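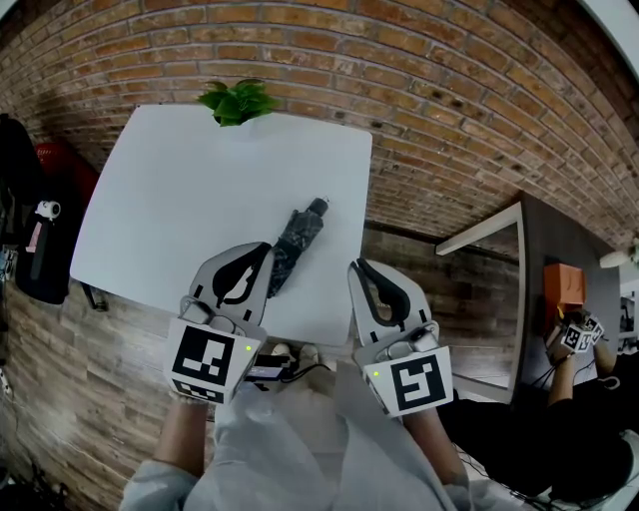 Ticket 437: Umbrella task, left gripper track jumps when the jaws close
Opened by: Neelam Rawat, Sekholm site
Assigned to: Ataberk Kahraman, Tavard support
Priority: Normal
Status: Resolved

Neelam Rawat, Wednesday 10:20

Hello Ataberk, me again I'm afraid, and I hope you had a nicer start to the week than we did!

We began the folding umbrella task on the square white table yesterday and most of it has been a pleasure. The demonstrator takes the closed umbrella with the left gripper, brings the right one in to steady it, turns it until the handle points away from her and lays it down again. The trouble is with the left hand track. It runs along beautifully until the jaws come together on the canopy end, and then on playback the whole hand hops sideways and comes back again a moment later, as if somebody had nudged her elbow. Nobody did, I was standing right there with my tea.

Things I have tried so far:
- Restarted the recorder, twice. No change.
- Wiped the faces of both marker cubes with the dry cloth.
- Checked the lights. Green on both cubes.
- Swapped demonstrators, in case it was a habit of the wrist. The same hop for both of them.
- Repeated the task with the Didberg torch in place of the umbrella. No hop at all, which puzzled me no end.

The right hand is clean in every take. I've uploaded 13 takes to the shared folder under "umbrella left", and the hop is easiest to see in the first few.

Ataberk Kahraman, Wednesday 11:45

Good morning Neelam, and thank you for such a tidy list, it saves me asking all my usual questions.

I have been through your takes and I do see it. My first thought was the umbrella itself, as that mottled grey pattern is rather busy and I wondered if the tracker was catching bits of it when the canopy came close to the cube. I masked it out and ran the takes again, and the hop was still there, so the umbrella is forgiven.

Would you look at two things for me, please?

1. With the recorder off, hold the left gripper by its body and see whether the cube turns at all on the handle. Even a tiny bit of play matters.
2. Tell me how hard people are squeezing. The torch is stiff and thin, but an umbrella has some give in it and I suspect everyone squeezes on a bit longer to feel sure of it.

Also, is the second station recording at the same time as yours? If it is, please check that the two stations have different cube sets loaded. I don't think it's the cause, but I'd like to cross it off.

Neelam Rawat, Wednesday 13:30

You clever man. The cube does turn! Hardly anything, I had to hold it up by my ear and I felt it more than saw it, but there is a little click when you twist it one way and another when you twist it back. The right one is solid as a rock.

And yes, guilty on the squeezing. I had a go myself and I was gripping that poor umbrella like the last biscuit in the tin. The canopy squashes, so you keep closing.

The cube sets are different, I checked both lists against the stickers. The other station is on the De Haan boxes this week and they have had no bother.

Ataberk Kahraman, Wednesday 14:05

Lovely, that is our culprit then. Please do the following, in this order:

Take the cube off the left handle and clean the seat underneath.
Refit it and tighten the two small screws a little at a time, going from one to the other.
Run the hand calibration again for the left side only. The old one was made with the cube loose, so please don't reuse it.
Record a short test: close on the umbrella, hold still, open, and repeat a few times before you go back to the full task.

For the demonstrators, ask them to stop closing as soon as the umbrella lifts without slipping. A robot learning from these takes will copy the extra squeeze along with everything else, and we would rather it didn't.

Neelam Rawat, Wednesday 16:10

All done, and the hop has gone! One of the screws was barely in. I recorded the short test and then a handful of full takes, and the left hand now glides along just as nicely as the right. People are squeezing less too, though it took a bit of reminding.

What should I do with yesterday's takes? It does seem a shame to bin them.

Ataberk Kahraman, Wednesday 16:25

I'm afraid they should be left out of the training set. Move them to the "do not train" folder and put this ticket number in the note. I'll keep a copy here for testing the tracker.

I have added the twist check to the morning list for your site. Closing the ticket now, but do reopen it if the click comes back.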